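El mantel de cuadros Ridonico, después de un verano y medio otoño en la mesa
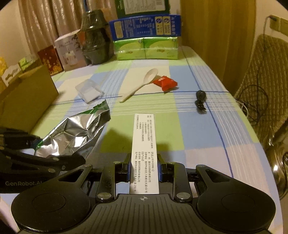

Sosa, 17 de noviembre de 2020

Llevaba tiempo queriendo escribir sobre este mantel, porque cada vez que lo menciono de pasada alguien me pregunta dónde lo compré y si destiñe, y acabo contestando lo mismo por separado a media docena de personas. Así que hoy me he preparado un café, he dejado la mesa tal como estaba (con la cuchara blanca, el envoltorio rojo de un caramelo y una bolsita plateada hecha un gurruño) y me he puesto a ello con calma.

Lo compré en agosto, en la tienda de Fakeswood, un sábado no, un día cualquiera de esos en que una entra a por servilletas y sale con otra cosa. Venía de un mantel blanco precioso, heredado, que me tenía amargada: cada comida era un sufrimiento, y al final lo guardaba en el cajón y comíamos sobre la mesa pelada. Quería algo alegre que se pudiera usar a diario sin remordimientos, y los cuadros me han gustado siempre.

El dibujo es lo que me conquistó. Son cuadros grandes, en azul clarito, verde suave y blanco, cruzados por unas rayas finas azules y blancas que le dan un aire fresco, como de merendero pero en fino. En la pantalla del ordenador el verde me había parecido más chillón y casi lo descarto; en casa, con la luz de la mañana, es un verde muy tranquilo que combina con todo lo que le pongo encima. Y mira que le pongo cosas, que mi mesa es comedor, despacho y taller de costura según la hora. Ahora mismo, además de lo del caramelo, hay una cajita de plástico transparente con la base blanca y un papelito alargado impreso en caracteres chinos, y al fondo, contra la pared, la hilera de trastos que nunca consigo llevar a su sitio. Con un mantel liso todo eso canta muchísimo. Con los cuadros, la mesa parece hasta puesta a propósito.

Pasemos a lo práctico, que es lo que me preguntáis. Lo he lavado muchas veces, siempre a 30 grados y con un programa de 800 revoluciones, y el color sigue igual que el primer día, o yo no le noto la diferencia. La primera vez lo metí solo, por precaución, y desde entonces va con las toallas de cocina sin ningún miramiento. Si lo tiendo bien estirado me ahorro casi toda la plancha; si lo dejo olvidado en el tambor (me pasa más de lo que quisiera) sale con unas arrugas tremendas en el doblez y no hay más remedio que sacar la tabla.

En cuanto a las manchas, el café lo perdona muy bien, el tomate regular y el aceite poco. Tengo dos cercos junto a la esquina donde desayuno que no se han ido ni con jabón de pastilla ni con bicarbonato. Es verdad que caen en un cuadro azul y hay que buscarlos, pero yo sé que están. En los cuadros blancos se ve todo, claro, y conviene acudir rápido con un trapo húmedo.

La caída me gusta mucho. No es de esos manteles tiesos que se quedan levantados por las puntas, ni tan fino que se marche con el primer codo que se apoya. En mi mesa, que mide 85 centímetros de ancho, cuelga lo justo por los lados para que quede vestida sin que se enrede en las rodillas. Si la vuestra es más ancha, medid antes de pedirlo, porque yo con la mesa de mi hermana hice la prueba y se quedaba corto. Y una tontería que agradezco un montón: las rayas finas sirven de guía para colocarlo recto a la primera. Con el blanco me pasaba el rato dando vueltas alrededor de la mesa, tirando de un lado y del otro.

¿Pegas? El dobladillo, sobre todo. En una de las puntas se soltó el hilo a las pocas semanas y tuve que repasarlo yo misma con la máquina. Son cinco minutos, pero en un mantel que no es de los baratos esperaba un remate mejor. También me habría encantado que vendieran servilletas a juego; en Fakeswood me dijeron que no las tenían previstas, y al final encargué unas lisas en Postis, en un azul parecido, que le van bastante bien aunque si las pones muy juntas se nota que no son hermanas.

¿Lo volvería a comprar? Ya lo he hecho, de hecho: tengo dos, uno en la mesa y otro en el armario, y los voy turnando. El segundo vino con el dobladillo perfecto, así que quizá lo del primero fue mala suerte. Para diario, para merendar con los niños o para tener un rincón de trabajo un poco más alegre lo recomiendo con muchas ganas. Para una cena de Navidad yo sacaría otro, pero eso ya va en gustos, y en casa hay quien opina que con unas velas daría el pego.

Si alguna lo tiene en mesa redonda, que me cuente en los comentarios cómo le queda, que mi madre anda dudando.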